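Storing Small Tools and Parts Over the Winter

A workshop that sits unheated from December on is hard on small tools. Steel rusts, rubber stiffens, and glue left on the shelf is usually spoiled by spring. An hour of work before the cold sets in will prevent most of it.

Start with anything that has a blade. Brush off the sawdust, wipe the metal with a rag and a little light machine oil, and put a cap or a strip of cardboard over the edge. Chisels do better in a roll than loose in a drawer, where they knock against each other.

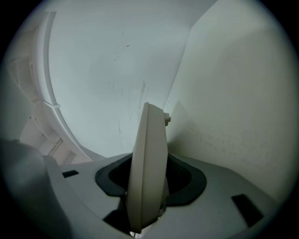
Garnel Home Workshop Club – Tool Care Group

Rubber parts need different treatment. Keep oil and solvent away from boots, gaskets and grips. Wash them with warm water and dish soap, dry them with a cloth, and check the folds for grit. Small cracks at a fold mean the part should be replaced before you need the tool again. Plastic parts can be washed the same way, but don't dry them on a heater.

Take batteries out of everything, including flashlights and tape measures with a display. Rechargeable packs should come indoors and be stored about half charged. Check them every 2 months.

Wood glue, caulk and latex paint also belong indoors. A plastic bin in a hall closet holds most of what a small shop uses. Write the date you opened each container on the lid with a marker.

Sandpaper curls when it gets damp. Store it flat under a board, sorted by grit. Sheets of 3000 grit and other very fine paper go in a zip bag, as one stray coarse grain will scratch the next job.

Sort screws into jars by length – 3 or 4 sizes cover most household repairs. Anything bent or stripped goes in the scrap can.

Last updated Sunday, March 26, 2023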